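Fasero Community Forum > Robot Cells > Safety and Good Practice
Thread: Rule for fingertip wear on cloth handling cells, do we need a number?

taner_c
Hello all. I am writing the house rules for our cells at Watside, where two-finger grippers fold and sort clothes. Most of the text is ready, but I am stuck on paragraph 4, inspection of the fingers. The draft from my colleague Kadir Keskin says: "Fingers shall be replaced after 700 hours of operation or when worn." I do not like "or when worn", because every person reads it in a different way. One operator changes the fingers at the first gray mark, another one waits until the cloth is torn.
My questions are two. Do you use hours, or cycles, or only the eye? And who has the right to stop the cell for it?
Taner Çınar

jaltby_maint
We use only hours at the Jaltby site. The clock decides, the operator does not discuss. It is maybe a little expensive but it is very clear in an audit.

k_keskin
I am the guilty colleague. I wrote "or when worn" on purpose. A finger can be new and already have a chip, if it touched a table edge on the first morning. With hours only you would let this finger work for weeks. The operator must have a right to say no.

jaltby_maint
Then write "chip", do not write "worn". Gray marks are cosmetic. If your people stop the cell for gray marks you will be stopped every day.

softgrip_ola
I disagree with jaltby_maint about cosmetic. On thin knit, a rough edge can pull a loop. You do not feel it with a glove, you must take the glove off and pass a cotton thread along the edge (robot stopped and locked out, of course). If the thread catches, the finger goes in the bin. We wrote the thread test into our rules in April and the discussions became much shorter.

taner_c
The thread test I like very much. Do you do it on both sides of the finger, or only where the two fingers meet?

softgrip_ola
All edges and the point. The point most of all, it goes under the hem first. Also the inner edges if your fingers have a window in the middle. People forget the window.

pelle_102
Sorry but I think you are all solving the small problem. In our cell the fingers are never the reason for damage. The reason is that the program closes the gripper too near to a seam or a metal part. A perfect finger also breaks a snap if you close on the snap. I would put the approach rules first and the wear rules in an appendix.

k_keskin
Approach rules are in paragraph 2. Fingers closed during the approach, slow speed close to the cloth, open only at the grasp point. Nobody wants to remove this. But Taner asked about paragraph 4.

pelle_102
Good, then I have no objection. But add that the operator looks for metal parts and loose threads before the garment goes in. A loose thread goes around the fingertip and then you pull the whole hem.

jaltby_maint
This is not realistic for mixed clothes. You cannot inspect each piece by hand and then say you have automation.

pelle_102
For mixed clothes I would do it, yes, at least during the trials. In production you can discuss.

taner_c
I add a picture from our cell so we speak about the same thing. The fingers are closed and near the hems. You see the marks on the edges, more on the left finger.

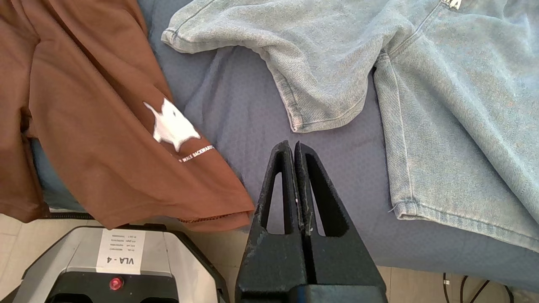

Cell VLA - 4, wrist view. Closed fingers between the brown garment and the denim shirt.

softgrip_ola
Thank you, it helps. For me the gray areas alone are acceptable. The chips on the edges I would test with the thread before the next garment. I can't judge from a photo if they are sharp, and your rule should say the same: a photo is for the record, the decision is made at the finger.

jaltby_maint
I would change them. Chips are chips, I said it before.

pelle_102
And look at the corner of the denim hem, there are frayed threads. This is exactly my point from before. I would cut them first.

k_keskin
I agree about the threads. One more thing for paragraph 5, Taner: there are cables and a white connector on the floor. We should write that cables are fixed outside the walking area. Şimşekoğlu has this sentence already in the rules for their line, I can ask if we may take it.

taner_c
Please ask. Here is my new text for paragraph 4, please attack it:

4.1 The fingers are checked at the start of each shift, with the robot locked out.
4.2 Gray marks without a change of shape are written in the log. The cell may continue.
4.3 Any chip or rough place is tested with a cotton thread. If the thread catches, both fingers are replaced.
4.4 The fingers are replaced after 700 hours in every case.
4.5 The operator may stop the cell for 4.3 without asking the shift leader.

softgrip_ola
Good. In 4.3 write "both fingers, as a pair", or someone will order one.

jaltby_maint
4.5 will cost you time. But it is your cell. With 4.4 inside I can live with the rest.

k_keskin
4.5 stays.

taner_c
I changed 4.3 as Ola wrote. The sentence about loose threads goes to paragraph 2, for trials only. I will post the full file when Kadir has the answer about the cables.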